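Keeping a Flood Kit by the Door

Households below the Rilent dam get little time between the siren and the water. Prepare these items before February, when the snowmelt starts.
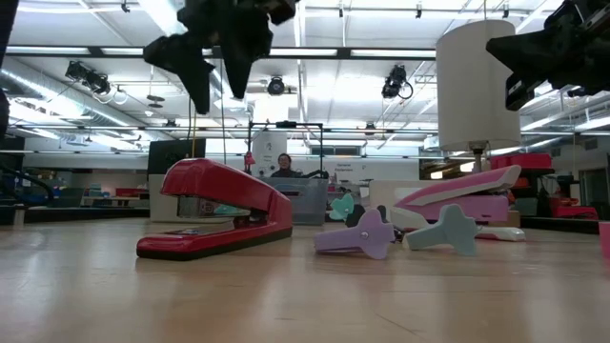
A red desk stapler and plastic clips on a wooden tabletop.

Papers: Put copies of insurance policies, deeds and prescriptions in a zip bag, press the air out and fold the top over. Bag originals separately.

Water: Store 20 liters in two rigid containers. Replace it every six months.

Light: Keep one headlamp per person. Remove the batteries and tape them to the strap – they leak if left in.

Power: Find the main breaker and label it. Do not touch it while standing in water.

Drains: Fit a plug or a sandbag to the lowest floor drain. Backflow usually arrives before surface water.

Route: From Yook, use the upper road to Stestateck. The Vadano underpass floods first and is closed once the river gauge reads over 54 inches.

Check the kit 2 times a year and write the date on the lid.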